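Leltarance two-arm office robot, after 5 months: I like it, but read the part about the grippers

I went back and forth on how many stars to give this thing. On a good afternoon it's the best purchase our office has made since the decent coffee maker. Then there was the cabinet incident in December, and the long wait for a reply, and now I'm writing a review with a lot more complaining in it than I'd planned!

Quick background. We're a small office with a lot of paper (still, yes, I know) and the paper lives in document cases, and the cases live in cabinets. We bought the Leltarance to open the doors, take out the case somebody asked for, bring it to a desk and put it back later. It sounds silly until you've spent a year on your knees digging around on a low shelf. We got ours through a reseller called Rumau, who were friendly and set it up in a morning.

The good stuff first. It's quiet. It drives nicely on carpet tiles, which I'd been worried about, and it slows right down when you walk toward it. Teaching it a new cabinet takes a bit of patience, but you only do it once per cabinet, and I got through all of ours between lunch and going home. The battery lasts our whole working day if you don't ask it to do anything crazy. People talk to it. I talk to it. It doesn't talk back, and I count that as a plus.

Now the fault. After 2 months or so of daily use, the right gripper started hanging on to things. You'd ask for a case, the robot would get it, hold it out, and the fingers would stay shut. The app said "released." The fingers said otherwise. The first few times I tugged the case free and got on with my day (please don't do this, I'll get to why). Then one morning it closed on the edge of a cabinet door, swung it open, reported a release and started backing up, still holding the door. It pulled hard enough to bend the upper hinge before I made it across the room to the stop button.

So that was a fun phone call with the landlord.

The cause, according to the support person I finally reached, is that the app shows the command and not the position of the fingers. If the gripper gets the message "open," the screen says it's open. Whether the fingers moved is a separate matter, and on our software version the robot didn't check before driving off. I was pretty steamed about that! You can't have a machine with motors that strong trusting its own to-do list. A cheap garage door knows when it's stuck.

Here's what I ended up doing, in case you have the same one. I put the robot in service mode, sent open and close to each hand over and over, and watched the fingers themselves and ignored the screen. The right one hung up on me 5 times out of 40. The left one never did. Do it with the robot parked on open floor, keep your hand near the stop button, and keep your fingers well out of the way.

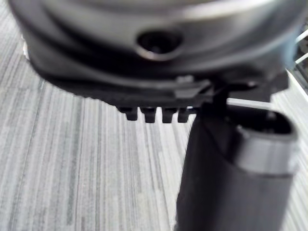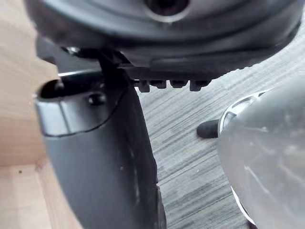
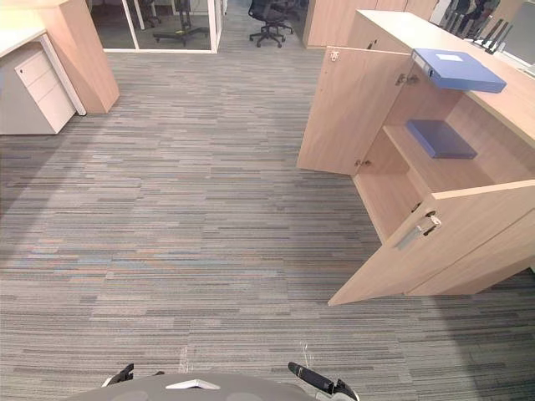 Is it safe to pull something out of the gripper when it won't let go?
Press the stop button first and wait for the arms to power down, then use the manual release from the service kit. Tugging on a stuck hand with the power on is a bad idea, as the open command can be retried at any moment and the fingers can snap shut again right after.

I wish somebody had put that on a sticker. It's in the manual, toward the back, in a section I had filed under "things for later."

The fix itself was a new finger drive for the right hand plus a software update. The part came from Nerow, who make the hands, and it arrived in a padded box with a sheet of instructions that were better written than anything in the main manual. Swapping it took me 60 minutes, and a fair chunk of that was me looking for a screw I'd dropped on the carpet. If you're handy you'll be fine. If you're not, ask Rumau to send a person, they offered and I was being stubborn.

After the update the robot waits for the fingers to report that they've moved before it drives anywhere. If they don't, it stops, beeps and asks for help. The beep is horrible. Keep it turned on anyway. I've run the same open and close test again since then and it came out clean, but it's early days and I'm not ready to swear to anything. I've also made it a house rule that you stay out from between the robot and an open cabinet, and that goes for me too, even when I'm in a hurry.

Some smaller gripes while I'm here:

The stop button is on the back. When the trouble is happening at the hands, you have to run around the machine to reach it. We bought the wireless stop as an add-on and it should really come in the box.

The fault log is a mess. Everything gets the same little orange triangle, from "low on battery" to "the hand did not open." I'd scrolled past three weeks of warnings without noticing which ones mattered, and that part's on me, but come on.

Support answers email slowly and the phone quickly. Call them.

I did look at the Rahman before we bought this one, and I get asked about it a lot. It's cheaper and it only has one arm, so it struggled with double doors at the demo I went to. It also had a big red stop button right on the front, and I've thought about that button quite a bit since.

Would I buy the Leltarance again? I think so, yeah, with the update already on it and the wireless stop thrown in. If you've got one sitting in your office now, check your software version before you send it to a cabinet, and run the gripper test once a month. Three and a half stars, rounded down to three until I've had a longer stretch without that beep. The hinge is still bent, by the way. The landlord's guy is supposed to come look at it.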